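Jeans drive in Tindall passes last year's total with weeks to go

The Tindall clothing drive has taken in 3,539 pairs of jeans since it opened in September, already more than the 3,374 it collected in all of last year's run.

The drive is run by Wositz, a secondhand clothing store on the east side of town, and accepts denim of any size or color. Pairs in good shape go to families through the school district and two area shelters. Worn-out pairs are sent to Plumelico, a textile recycler that shreds them for insulation.

Carol Rowbotham, who manages the store, said children's sizes and elastic waists go fastest.

"Parents ask for the stretchy waist before they ask for anything else," Rowbotham said. "We can't keep them on the shelf past the second week of school."

Men's sizes with a long inseam are also in short supply. The store has a waiting list of 119 requests, most of them for work jeans.

Each pair is laid out flat before it is folded. Sorters check the seams, the knees and the hems, turn out the pockets, and decide whether the jeans can be worn again. Fading is not a reason to turn a pair away. Broken zippers and missing buttons are set aside for repair, and 235 pairs have been mended so far.

Folding comes last. The legs are brought together, one over the other, and the pair is folded in thirds from the hem so the back pocket ends up on top. Tarun Nigam, who handles deliveries for the drive, said the store settled on that fold after trying several others.

"Rolled jeans fit more to a box, but then people have to unroll every pair to see what they're getting," Nigam said. "With the pocket up and a size sticker on it, they can go down the stack pretty quickly."

Boxes leave the store twice a month. Nigam said the next load will go to Fandmont, where a shelter has asked for adult sizes only.

The drop-off bin by the side door is open until 6 p.m. Jeans should be washed and dry. Belts should be taken off, and donors are asked to look through the pockets first. The store has returned house keys, a library card and one wedding ring since the drive began.

The drive does not take denim jackets or skirts this year. Rowbotham said those can be brought to the front counter, where they are sold with the rest of the store's clothing. 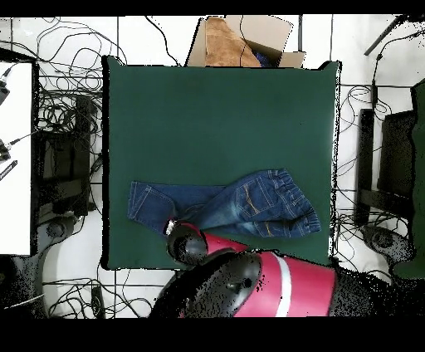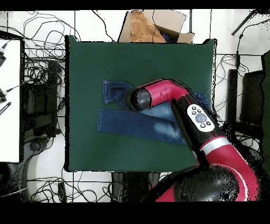
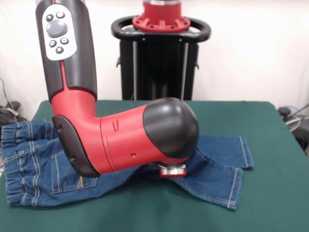 Can I donate jeans that have holes in the knees?

Jeans with small holes are accepted and may be patched. If the damage is too large to repair, the pair goes to the recycler, so there is no need to sort them before dropping them off.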